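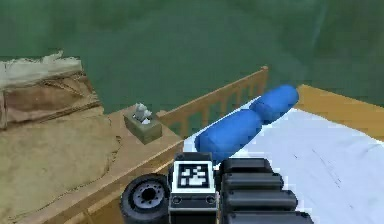

Sim bedroom, gripper by the bed

Hello again, shed builders! Before you tighten one more bolt at home, please have a good long play in the practice rooms (I know, I know, the real parts are sitting right there). 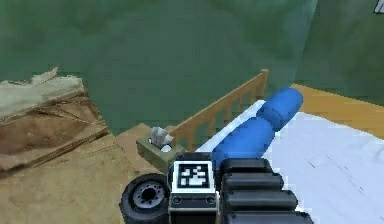

Page last changed: June, by Savita Pandey

Drive up to the tissue box slowly, and keep the marker on the gripper facing you. Set your speed to 38 to begin with.
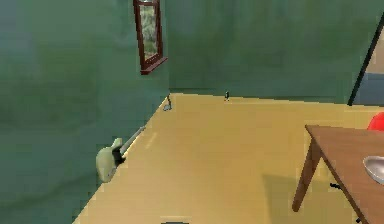 Then save your run and bring it along to the bench, where Tormod will have the kettle on.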